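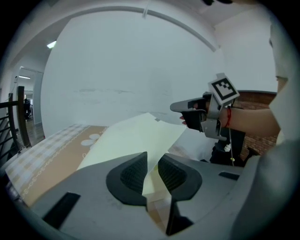 Written rules for recording two-handed paper tasks with hand-held grippers - what do you put in yours?

Yufang Yin
Posted Friday, May 27, 2022

We have to hand over a rule sheet before the next block of recording and I've got till Monday. Task is picking up a sheet of paper, passing it between the two hands, folding it, putting it down. Everybody has been doing it their own way since January and you can tell. One person starts with the hands already closed. Another puts the paper back in the same spot every single time, to the point where a policy could pretty much do it blind. Somebody else talks to people across the room and stops halfway, then carries on like nothing happened.

Total is 2,000 episodes. We have 264 so far. I went through those this week and would throw out 43, but my coworker would keep most of them, and we have no written rule either of us can point to. That's the actual problem I guess.

What I need:

When does an episode start and when does it end
How much should the start position be changed between episodes
Do you keep a take where the paper slips and the person recovers
What has to be checked on the markers
Is there a real standard for any of this or does everyone write thier own

We use Cisamex for the review side if that matters. Not asking about software tho. Thanks, in a rush, sorry for the mess.

Fiveo

Everyone writes their own. I looked last year. The robot safety standards are about machines that move by themselves, so they don't help you decide what a good take is. Your site safety rules still count of course, trip hazards and so on.

Just keep it to one page. People don't read two.

Lirner

I've done three of these sheets, first one was terrible. What we use now, more or less in order.

Start and end. Hands open, both grippers in view of each other, still for a slow breath. Then go. End is the same, paper let go, hands open, still. If the hands are closed at the start the take is out. No discussion, it's the easiest rule on the page and it catches half the sloppy ones.

Fingers. Only the gripper fingers touch the paper. Real fingertips stay behind the pads. With thin stuff like paper people reach in to help a corner along and don't know they're doing it, ask them afterward and they'll swear they didn't. We mark those takes "hand help" and they don't go in the set. Pinch near the middle of the pads, too, a sheet held by the very tips swings all over the place. 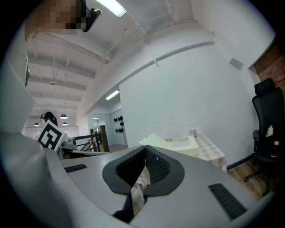 Start positions need a list, otherwise you get two layouts forever. Ours has near, far, left, right, turned, and partly on top of something else, and the person picks the next one down before each take. One line per layout, plain words. "Sheet lying partly over the left side of the tray, cup behind the tray" is enough, anybody can set that up again on the checkered cloth without asking. Don't write it in inches, we tried that, people got the ruler out and it took all morning. And write down what is allowed to stay on the table. If the cup is part of the layout it's in the line. If it isn't in the line it comes off the table.

Background. I'd leave it alone. Chairs, railing, people walking in the back, all fine, you want some of that. The only thing we ask is that nobody tidies up halfway through a take.

Slips. Keep them if the person fixes it with the grippers in one go. Tag it "recovery". Drop them if they put a gripper down, or if they stop to talk. A pause is ok, a pause with a conversation is out. We keep the recovery ones in a seperate folder so whoever trains can choose.

Markers. Before the session: card flat, not bent, not loose on its mount, no glare off the nearest lamp. During: sleeves and cables kept off it. Check again after any bump, even a small one. If a card gets swapped, write down the episode it happened before. I lost a whole afternoon to that one.

Your 43. Don't let the two of you argue take by take. Write the rules first, then both go through the same batch without talking, then only look at the ones you disagree on. Each disagreement is a missing rule or a badly worded one. Change the wording, go again. Took us 4 passes.

Cai

Agree with Lirner mostly. Not on slips. I would keep the bad ones too, tagged, just never delete. You can't get them back and the rule you wrote in May may look dumb by fall.

Also put a version number on the sheet and save it with every episode. When you change a rule you don't have to redo old takes, you just know which sheet they were done under. And put who recorded it, initials are fine.

Oh and hand fatigue. Put breaks in the rules, not as a suggestion. Our takes got visibly worse late in the session - hands lower, grip sloppier, people cutting the still part at the end.

Yufang Yin

Great, thank you all. Using the open hands rule and the one-line layouts as is. Going with Cai on not deleting anything. Will do the separate review with my coworker Tuesday and change the wording after.

Lirner, do you make people say the layout out loud or write it in the log?

Lirner

Log. Before the take, never after. After, they all write "left".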